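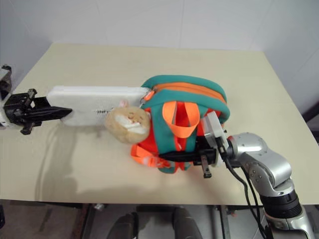
Clilusham backpack set: README

Read this before you download anything. The name of the folder makes it sound bigger than it is.

What it is

Recordings of a two-arm rig at the Grandville shared workshop, working on soft household things. The backpack task is the main one. One arm holds an item, the other steadies the bag, and a person drives both arms by hand the whole way through. Nothing in here was done by a trained policy. If you saw a clip going around with the word "autonomous" on it, it didn't come from us and it's wrong.

Built and recorded by Aiman Ginting. Notes and labels by Senga Matheson, who also wrote this file and is the less impressed of the two.

What's in the folder

2,000 episodes, each with head camera video, joint positions for both arms, gripper opening, and one line of text saying what the driver was trying to do. Recording started in September. The text line was written before the episode, so it tells you the intent. It doesn't tell you the result.

Success labels

Treat these with suspicion. I labeled from the video, after the fact, and "item is in the bag" turned out to be a bad rule. A foam block with half its length sticking out of the opening passed on one day and failed on another. I rechecked 20 episodes a week later and disagreed with myself on 5. I haven't fixed this. If your numbers depend on the success column, relabel it.

Known problems

- Fabric slips in the grippers. The log shows the fingers closed either way, so don't use gripper opening as a sign that something is held.
- There is no force sensing. Anyone claiming to learn "gentle" handling from this data is guessing.
- Camera time and joint time drift apart in long episodes. The script called align_stevens fixes most of it, and I don't fully trust the rest.
- The wall is plain and the table is pale. A model trained only on this will probably fall over in a real kitchen. Aiman thinks random backgrounds will cure that - I'd like to see it first.
- Cables on the right arm can get into view and cover the bag.

Splits

The test split uses the same table as the training split. It measures very little. We kept it so that older results from the Florport version can be compared, and for no other reason.

Use

Free for any purpose, with credit. Please don't quote a success rate without saying who did the labeling.

Bug reports go to Senga. Arguments about backgrounds go to Aiman, who is usually at the bench on Friday.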